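Start pose rules for soft items, do we need them this strict?

kerekes_b
October 20, 2024
Our draft handling rules say every soft item gets the same start pose before each run, handles down, zipper toward the operator. With 30 runs per item that's a lot of resetting. Does anyone else do it this way?

skirkham_lab
Yes. We reset by hand each time and log it. If the arm fails a grasp, we want to know it wasn't a handle lying somewhere new.

ksoomro
I disagree. Nobody sets a bag down the same way twice at home. Fix the item and the table, vary the pose, and write down the range you allowed. Otherwise your success rate only holds for one pose.

skirkham_lab
You can vary it later. Get a baseline first. We do 20 fixed, then open it up.

Nektarios K.
Both are fine if the report says which one you did. What I object to is mixing them in one table. Our rule 2 is a cleared table, one item, and a reference still saved before the run starts.

kerekes_b
Can you post one so I can see the level of detail?

Nektarios K.
Sure.
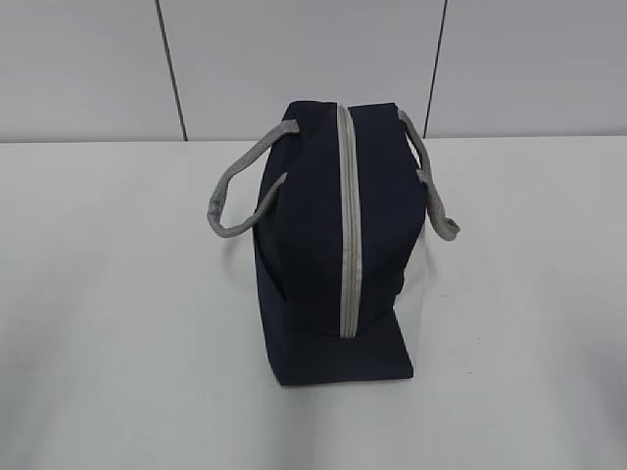 Reference still, navy bag, zipper end forward, handles hanging at the sides.

ksoomro
Good format. I'd still add a tolerance on the handles. "Hanging" can mean a lot of things.

Nektarios K.
Fair. We don't have a number for that yet.

kerekes_b
Thanks, I'll put the still in our draft and leave the pose question open until March.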